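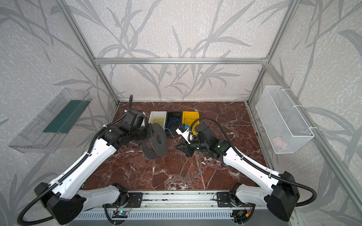 Color bins for cables: does anyone keep this up?

plornen_pete
30 April 2024
Posting my setup because I finally gave in. Three open bins along the back: white, black, yellow. Yellow cables in the white one, blue in the black one, more yellow wiring in the yellow one. The spool with the thin red wire doesn't have a home yet. Neither does the green stuff on the floor. My wife gives it until March.

garkow45
So yellow is in two bins and one of those is white. What is the color of the bin telling you?

plornen_pete
Nothing. I bought the bins first.

osamu_aoki
I'd question the open tops more than the colors. A coil stays a coil if you tie it. The blue lot is already a tangle, and a bin won't fix that. Two ties per cable, ends tucked in, then it can live in a shoebox for all I care.

bjarnason_b
Disagree with Osamu. Ties are why I quit the last time. I had 332 cables at the shop, and cutting and retying was such a pain that people left them lying on the bench. Open bins get used. Ugly but used.

osamu_aoki
Used for throwing things into, sure. Getting one blue cable back out is another matter.

garkow45
Same. I bought 9 of the Cirkora bins after a thread like this one. They're full and I still buy new cables when I need one.

arsen_polishchuk
Thin wire doesn't belong in a bin at all, if you ask me. That green run is going to kink. Wind it on a spool like the red and put a bit of tape on the end. Pete, is the red just wrapped around the core? Looks like there's plenty of room left on that spool.

plornen_pete
Yes, around the core. I could put the green on top of it, I suppose.

arsen_polishchuk
Please don't. Separate spool.

bjarnason_b
Or throw the green out. Does anyone know what it was for?

plornen_pete
No. Keeping it.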